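Dog toys smell strongly of rubber after washing, how do I get rid of it?

Asked by Essam Nasr
Tags: cleaning, rubber, odor, pets

I have a mixed lot of rubber dog toys, mostly squeakers, that I bought used. I washed them in warm water with dish soap and left them on a rack overnight. The dirt came off, but the smell of rubber is stronger than before, and two of them now feel tacky. Tap water here is hard, if that matters.

I would like to avoid bleach. The dog is a chewer, so whatever I use has to rinse out completely.

3 answers

Nabila Ouali
Accepted answer

You have two separate problems and they need separate treatment.

The smell comes from sulfur compounds and oils left over from curing. Warm water drives them to the surface, so a single wash can make the odor worse for a few days. Soap does not remove much of it. Airing does, given enough time.

The tackiness is either soap residue or surface breakdown. Hard water and soap leave a film that feels sticky when it dries. Breakdown feels similar but does not rinse away, and it usually shows up along seams and on thin parts first.

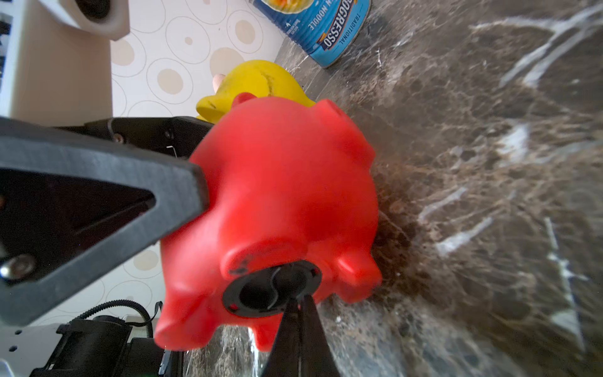 Start with the film. Mix one part white vinegar with 3 parts cool water and wipe each toy with a cloth. Do not submerge squeakers. Water gets in through the valve and stays there, and the inside will go moldy long before the outside smells clean. Rinse under running water with the valve covered by a thumb, then squeeze the toy several times over a towel with the valve pointing down.

For the smell, put the toys in a closed box with an open dish of baking soda, out of the sun. Leave for 12 hours, air for a day in the shade, repeat. Two rounds are enough for most toys. Direct sun is faster but hardens natural rubber and fades the color.

If a toy is still tacky after the vinegar wipe, throw it out. Talc hides the problem and the dog will eat the talc.

Comment from Essam Nasr: Vinegar fixed one of the two. The other is in the trash. Smell is down a lot after the second round in the box.

Comment from Chaimae Kettani: Does this apply to latex as well?

Comment from Nabila Ouali: Yes, but keep the vinegar contact short and rinse sooner. Latex is thinner and tears more easily after soaking in anything.

Donal Ó Dubhghaill

Seconding the advice on squeakers. I would add that oil-based cleaners and petroleum jelly should be kept away from natural rubber. They make it swell and soften. Some people use them to restore shine and the toy comes apart a month later.

If you don't know what the material is, assume natural rubber and treat it accordingly. Silicone tolerates boiling, but you need to be certain that it is silicone.

Store them loose, not pressed against vinyl toys. Plasticizer migrates from the vinyl and you get sticky patches where they touch.

Ashraf Radwan

i just put mine in the dishwasher top rack no soap. never had a problem

Comment from Donal Ó Dubhghaill: The drying cycle is hard on rubber. If you do this, turn it off.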